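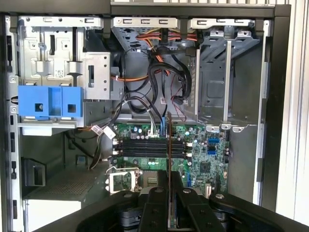

Talks > Clakport Repair and Reuse Evening > Speaker notes

Can it do the boring part yet?
Notes for the 12th February talk, tidied a little after the fact. Slide cues in brackets.

[Title slide, leave it up while people sit down]

Start with the bench. Ask for hands: who has taken a desktop computer apart this month? Who has taken one apart and had to go back in for a screw they dropped? Keep going until there's some laughing, then move on.

I run intake at Ghorbani, which is a refurbishing shop. Towers come in on pallets from offices and schools, and we strip them, test the parts, and build what we can back into working machines. Last year we did 2,301 towers. Of those, 1,697 went out again as complete computers. The rest became parts bins and scrap metal. Every one of them was opened by a person with a screwdriver.

So when a salesman tells me a robot can do this, I have a stake in it. I'd love to hand over the memory pulling. My thumbs would love it more.

[Slide: the promise]

Read the line from the Trustar leaflet out loud, slowly: "ready for light bench work from day one." Ask what light bench work is. Wait. Somebody will say sorting screws. Somebody always says making the tea.

My complaint with the leaflet is that it goes by weight. A memory module weighs next to nothing, so it counts as light. But seating one means lining up a notch, pushing hard enough for the latches to close, and stopping before you bend the board. Weight has very little to do with it.

[Slide: the job itself]

Go through what a strip looks like for us. Don't rush, half the room fixes bicycles.

Side panel off. Look for the cables. Move the cables. Drives out of the cage, cards out, memory out, processor last. The cables are what eats the time. They hang where they like, they're different in every model, and some office handyman has usually tied them to something. A person pushes a loop of wire aside with the back of a knuckle and doesn't know they did it.

That's my first test for any robot demo: what happens to the cables? If they've all been tucked away before the arm shows up, then a person has already done part of the job, and that time needs to go in the total.

[Slide: parts in a holder]

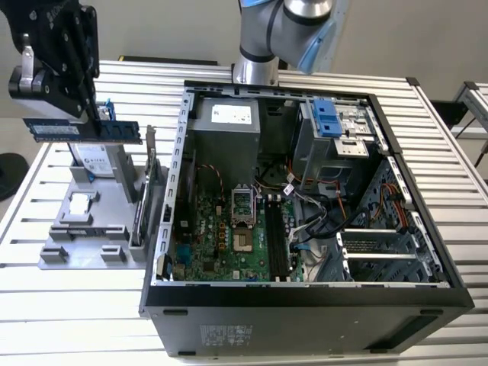 Memory module in the gripper, parts holder to the left of the open tower.

Let the room look at it before talking.

Things I like. The cables are still in the case, running right across the middle, and they look like cables I know. It's an ordinary black tower with the blue drive latch. Socket bracket is up, memory slots are empty. I would have believed it less with a clean board bolted to a plate.

Things I want to ask about. Look left, at the gray holder. Hard drive standing upright, two cards standing in slots, a small white square that I take to be the processor in a pocket of its own. Every part has a seat made for it. I have a plastic tub. If the machine needs the holder, I need the holder too, in every shape of part that comes off the truck, and somebody has to print those and load them or empty them.

Also, one still can't tell you which way the module is headed. Could be coming out of the holder, could be going in. For my shop these are different jobs. Taking out is most of our day. Putting in is where the expensive mistakes are.

And it can't tell you how many tries it took. Ask that of every video too. Ask if it's been sped up.

[Slide: the close-up problem, go back to the title picture]

Down inside the case it gets tight. Look at the fingers next to the processor socket and compare them with the space they've got. Mine are fat, but they bend. Those pins in the open socket are the part I'd lose sleep over. Touch them wrong and the board goes in the scrap number.

A view from the wrist does help, I'll give them that. I work with my head in the way of my own lamp half the time.

[Slide: what I would pay for]

At the Wultilau trade hall in September I wrote down what I'd need before signing anything. Read the list as it stands.

- 50 mixed towers, picked by me, off my pallet, dust included
- nobody touches the bench between towers
- every failed grab gets written down, also the ones it recovered from
- the clock runs during setup
- a bent pin counts as a dead board

I gave this to six sellers. Two wrote back. One offered to do it with towers they would bring along themselves.

[If time: the screw story. Skip if the projector was late.]

[Last slide, questions]

My answer to the title is no, for my bench, this year. Parts of it, maybe: one model, a long run, holders already made. A school district that dumps a whole room of the same machine would be the place to try. For the pallet of odds and ends I still want a person, and we are hiring, see me by the coats.

Comments (4)

Enjoyed this, but you skipped the screw story and I came for the screw story.

I think you're too hard on the holder. We use trays for hand work and they cut our mix-ups right down. You should get rid of that tub whether you buy a robot or not.

Was the 50-tower test meant to include small form factor cases? Those are a different animal. I can barely get my own hand in.

Fair enough on the clock, but then run it on your people as well, coffee included.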